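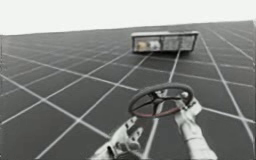
The Zandent Two-Arm Cell is sold to plants where people still pick a part out of a tray, turn it over, put it somewhere else and go home with a sore shoulder. You teach it in simulation first, on a tiled floor that has never needed mopping, and your own people do the teaching. A steering wheel is one of the better starter parts. In the rehearsal the right hand has hold of the rim while the left waits underneath with its fingers open, and getting those two to agree takes most new users a morning. Getting two shifts to agree on how a steering wheel ought to be held takes longer, and we don't sell anything for that.

## What you get

- Two arms on one base, with a shared controller
- Jointed hands for awkward parts, forked grippers for small and flat ones
- Skendow, our rehearsal software, with seats for 20 users
- A stop button at each end of the cell, large enough to hit with an elbow
- Three days of training at your site or ours

The cell runs on ordinary shop power and needs a level floor. If your floor isn't level, you probably know already, from the carts.

## Rehearse first, bolt down later

Skendow lets an operator try a job before any hardware shows up. Load your part, set out the trays and the work surface, and run the move until you stop wincing. You can swap hands for grippers between runs and look at the job from wherever you like. Dropped parts cost nothing. Our own record for one afternoon is 65, held jointly by the sales department.

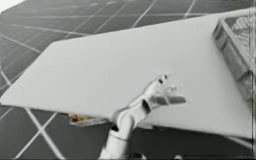
*Skendow rehearsal: gripper over the work surface, tray at upper right.*

## What changes for the people

We get asked this on every visit, usually by the person standing farthest from the plant manager. At Drutbridge, where the first cell went in one August, 46 people worked the trim line. The picking jobs on that line went to the cell. The people who had done them moved to setup, inspection and teaching new parts, and the teaching work went up a pay grade after some discussion. It was a long discussion.

Some liked it. Others missed a job they could do while thinking about fishing, and we don't have a good answer for them. A person minding a cell has to pay attention in a different way, with long quiet stretches and then a part in the wrong place. Plan for shorter turns at the screen than you think you need, and leave the chairs alone until the operators have picked them.

Please also tell people before the crate arrives. We have delivered to a plant that didn't, and the crate got a nickname we can't print.

## Upkeep

Grease the wrist joints every 3000 hours. Finger pads wear faster with textured parts and can be changed on the floor with one hex key, included. A second hex key is also included, for when the first one goes where they go.

## Ordering

Cells are built to order. The Nuchit rolling base is optional and worth having if your lines get rearranged often - or if management has just come back from a conference. Skendow can be ordered alone, and the license fee comes off the price of a cell if you buy one later. Send us a drawing of your part and a phone video of somebody doing the job now, at normal speed, with the radio on if it's usually on.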